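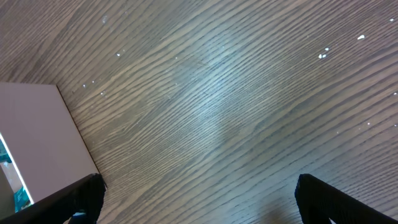
Table and packing bench check, February round

Right, same list as last time with my comments under each line, because I know some of you only read the comments anyway. I went round at 7.30 before the first parcels came down, with a torch and a cup of tea.

1. Tabletop clean and free of grit
Needs attention. There are a few small white specks scattered across it that want wiping off. Please keep wiping along the grain, you get far fewer smears on dark wood that way. The Kourkoulas polish is lovely stuff but a little goes a long way! Somebody had been generous with it near the window end and I spent ten minutes buffing it back so boxes wouldn't slide.

2. Edges and corners, splinters or lifting
OK with a note. One rough spot underneath on the door side, where you'd put your hand to drag the table. I've sanded it and stuck a bit of tape over it for now. If you feel it catching on a sleeve, tell me.

3. Legs, bolts and wobble
Needed attention. Two bolts had worked loose at the back and I've nipped them up. I leaned on each corner in turn and it's steady now, but it does get shoved about a lot when the floor is swept, so have a lean on it yourself before you load it.

4. Glare from the lights
Not a fault as such. You do get a pale shine across a dark top when the light comes in flat, and it makes clear tape and stray staples very hard to spot. I check by feel as well as by eye, and I'd suggest you do the same. Pulling the blind halfway helps in the mornings.

5. Boxes on the table, condition
OK. Nothing crushed, nothing damp. I do go on about this, but a box with an open side wants to be dealt with or moved, as one knock and the contents are on the floor. Lids that don't sit flat go back to the Hallard shelf, please, not on top of the pile where the next person picks them up.

6. Weight on the table
OK. The card on the wall says 100 kg spread evenly and we're nowhere near it. The Jutosport cartons are the ones to watch, they look like nothing and then you try to lift one. Put them down in the middle, never on the overhang.

7. Knives and cutters put away
Mostly. All the safety cutters were back on the rack, but I found a loose blade in the pen pot (the pen pot!). It's in the sharps tin now. I'm not cross, I just like having all my fingers.

8. Floor under and around the table
Needed attention. Strapping offcuts, a proper little nest of them. Swept up. The bin is very close by and doesn't bite.

9. Walkway clear to the fire door
OK. I measured it with the tape this time and got around 244 cm at the narrowest point, which is fine for the pallet truck. Keep the Jelesar returns behind the yellow line and it'll stay that way.

10. First aid box
OK. Plasters topped up, eyewash in date. The blue plasters go quickly, so write it on the sheet when you take the last few.

Still to do: a proper repair on that rough spot, and a new washer for one of the back bolts, as the old one is bent and I don't trust it. I've asked for both. Until they're done, lift the table when you move it, one person each end, and don't drag it.

Next check is in March, same time of the morning. If you'd like anything added to the list, scribble it on the back of the clipboard copy.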